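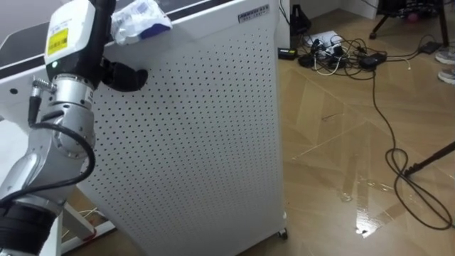 I sell floor marking and cable kits for people who run robot arms in rooms that were never meant to have one, and the Fonach Cell Kit is the one I'd put in my own shop first. It's what I reach for when somebody asks me how to get a small cell ready for its safety review! Most of us start with the arm and the e-stop and leave the floor for last, and the floor is where I find nearly everything I write up. Take a long black cable running loose across the parquet and ending in a pile of loops, with a power strip and a tangle of plugs further back and a wet patch on the same floor. I'd stop work for the liquid alone. Wipe it up, get the strip off the floor, and then we can talk about the arm.

What's in the box: a roll of yellow boundary tape, low-profile cable covers that click together (no tools, I promise), a wall bracket for a power strip, cable ties, and the laminated Lawal checklist, which Arne Sauerland wrote and I've been nagging him to update every June. The covers come to 483 centimeters when you join them all up, enough for one run across a normal room.

A few house rules I'd print out and tape by the door:

Mark the full reach of the arm, gripper included, and then add your margin. People forget the gripper all the time.

Cables cross a walkway under a cover or they don't cross it.

Tripods and stands go outside the tape unless the job needs them inside, and then you put them on your risk assessment.

Liquids stay out of the cell. If something spills, stop the arm, cut the power from a dry spot and clean up before you restart.

One thing to know before you order: the kit doesn't make your cell compliant with anything by itself. You still need a proper risk assessment for your arm, your tool and your room (the standard for your setup will tell you what goes in it).

Fonach Cell Kit, order no. 703. Extra covers, order no. 696. The tape sticks to sealed wood, tile and painted concrete, but please test a corner on old varnish first.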